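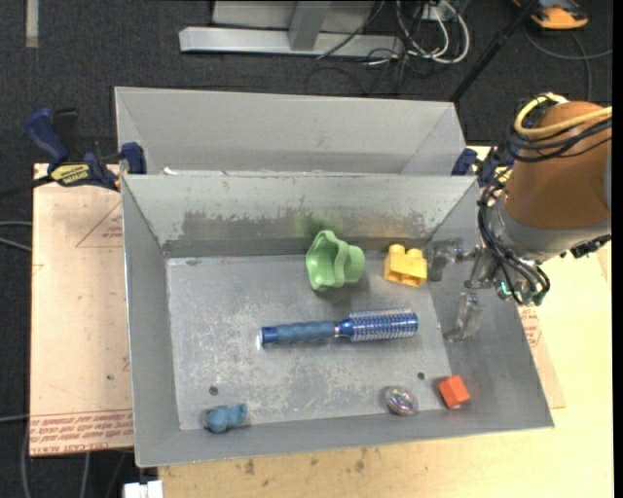

Grasp planner keeps picking the wrong end of long objects

Posted by Iqra Sial, 27th June
2 min read

So I'm on my second week of bin picking with the Prurkside planner and I need a sanity check. Blocks are fine. The hairbrush is driving me nuts! The top-scored grasp is nearly always out on the bristles, and the handle (which is right there, nice and ribbed) comes in way down the list. I'm sampling 900 candidates per cycle. Has anyone gotten it to behave?

flollwood_dan
Bristles give you junk normals. Your depth cloud sees a fuzzy cylinder and the scorer thinks it found a big friendly surface. Smooth the cloud before you compute normals and see if the ranking changes.

mk_Zürcher
Disagree with Dan, smoothing will eat your small stuff. That little blue figurine would turn into a bump on the floor. I'd leave the cloud alone and add a penalty for normal variance inside the pad area.

flollwood_dan
It's a 2 mm radius, it's not going to eat a toy lol

mk_Zürcher
It ate mine. Bare metal floor, noisy returns, half the small objects merged with it.

Iqra Sial
Tried both over lunch. Smoothing did move the grasp to the handle, but now I get nothing at all on the shiny see-through thing (I barely got anything before, so maybe not Dan's fault). The variance penalty is slower, 920 ms a cycle, but the ranking looks way saner to me.

plerndale_tess
Are you checking the walls? With sloped sides I'd worry more about that red-orange block in the corner than the brush. Our planner loved wrist angles that put the finger straight through the sheet metal until I put the bin mesh in the collision model.

Iqra Sial
Bin mesh is in, clamps aren't. Guess that's my afternoon. I'm also capping wrist rotation at 90 degrees so the cables don't wind up, will post the config once it's less embarrassing.

Contact | Copyright Plerndale Forums | Back to top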